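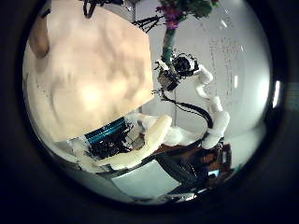
Lent talks on humility draw to a close at Tetbridge

2 Apr 2023

The parish of Tetbridge has concluded its series of Lent talks on the practice of humility in daily life. The series opened in March and was attended by 35 people on most evenings, with almost 300 following the recorded talks from home.

The talks were arranged jointly with the Fondatska Trust, which supports adult learning in faith communities. Each began with a reading from the Gospels and a short address, followed by silence and open discussion. Subjects included the giving and receiving of thanks, the admission of fault, and the difficulty of accepting help from others.
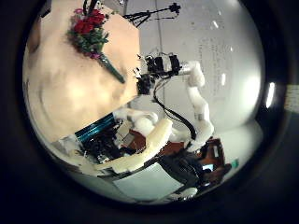
Red roses with dark green leaves.

Those attending were invited to keep a written record of their reflections through the season. The parish has received 26 requests for the study booklet in large print, and further copies have been ordered. The booklet remains free of charge and may be collected from the parish office during opening hours.

A second strand of the series considered humility in public life, with particular regard to how disagreements are handled in meetings and in the workplace. The Trust intends to publish a summary of these discussions later in the year.
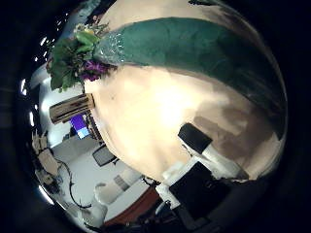
Autumn programme

The parish council has agreed that a further series will be held in the autumn, on the subject of patience. It will be shared with the partner congregation at Skitetitz, and two of the evenings will be held jointly by video link. The annual Trajkovski Lecture will again form part of the programme.

Suggestions for readings should be sent in writing to the parish office. Enquiries about transport and access may be made to the same address.

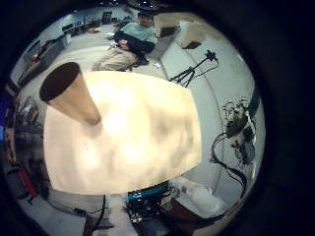 A tan paper cup on a cream surface.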